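Print this page | E-mail this page

Serving and Clearing, Handout 2: Packets and Trays
By Genalyn Tagle
December

Read this before the practical at Bundolham. It follows on from the handout on laying a table, and the tray sizes given there still apply.

Single-wrapped items (biscuits, crackers, tea, sugar) go out on a tray. They do not go straight on the tabletop. A guest should be able to see what is offered and pick it up without reaching across someone else.

Setting up

Put the tray down first, empty, near the edge where you are standing. Check the surface and wipe it if needed. Keep the packets beyond the tray until you are ready to place them. Leave enough clear table between the two that you can set a packet down again if the wrapper is damaged.

Pick up each packet by one end. Crinkled wrappers slide, and a grip on the middle crushes whatever is inside. Lower it onto the tray and let go once it is lying flat.
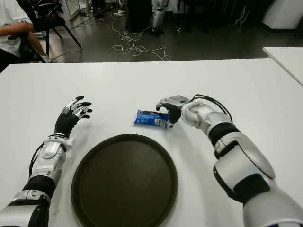 Fig. 1. Round tray with raised rim, blue packet still on the table.

Round trays take fewer packets than you expect. Start at the rim and work inward, with the printed side up. The barcode end faces the rim so that guests read the name of the product first. If the barcode is on a separate label patch, check that the patch is not lifting. Loose labels stick to other packets.

Dark trays show crumbs and light trays show tea. At Castillo we used dark ones for dry goods only, and I would like you to do the same here.

Stock sheet

Write down what goes out and what comes back. The Jurkberg dining room put out 2656 packets last term and 700 came back unopened, which could have been caught much sooner with a sheet. Unopened packets go back in the box if the seal is good. Torn ones are thrown away.

For the practical you will each set 27 packets on two trays, then clear them. Bring the Hinalia stock sheet and a pen.

Comments (3)

Mark Anthony Dimaculangan: Does the barcode rule apply to square trays too?

Genalyn Tagle: Yes, barcode toward the nearest edge. In the corners pick either side.

rowan_k: The stock sheet link in the last handout opens the old version, with no column for torn packets.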